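Unit 3: Rules for recording in the simulator
Course notes, Savvas Chrysikopoulos

Please read these notes before the lab. In February we begin on the real arms, and there the same rules are valid. Who learns a bad habit in simulation will bring it to the machine.

## 3.1 Before you start

- Write the scene name and your initials in the log. Our scenes are called Flelter, Ukitz and Prustosico.
- Put both arms in the rest position and wait until the joint values are stable.
- Check the seed. For the group work everybody uses 596. For the single work it is 717.
- Read the task sentence aloud with your partner. If you two understand it differently, ask me first.

## 3.2 During the recording

- Only one person gives commands. The other one watches and may say "stop" at any moment.
- After a "stop" the recording is closed and marked as stopped. Do not continue in the same file.
- Approach slowly when a gripper is near a thin part, for example a handle.
- Do not pass one arm over the other. If the object is on the wrong side, the nearer arm must do the work.
- Three failed tries are the limit. Then reset the scene.

The garden scene, with the basket and the two eggs between the grippers:
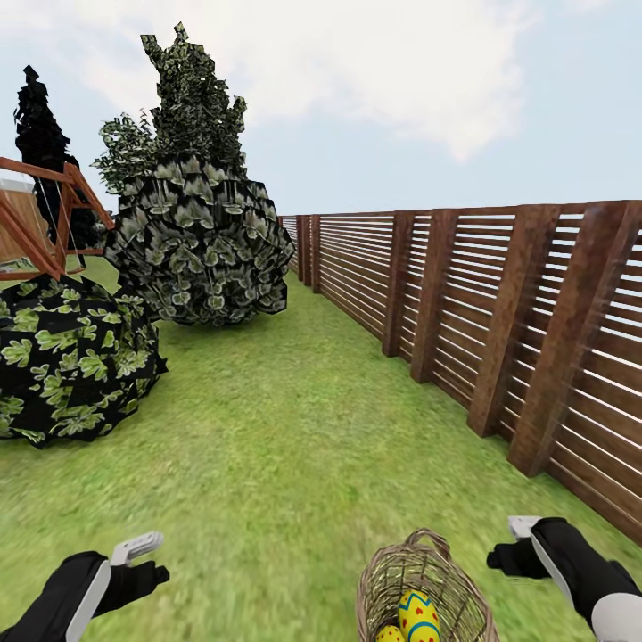 ## 3.3 After the recording

- Keep the failed files also. Deleting them makes our success rate false.
- Label each file as success, failure or stopped. A fourth label is not allowed.
- Write in one sentence what went wrong, in plain words. "Bad grasp" is too short.

Homework: read the Zacharopoulos chapter on stop rules and bring one question to the next lab.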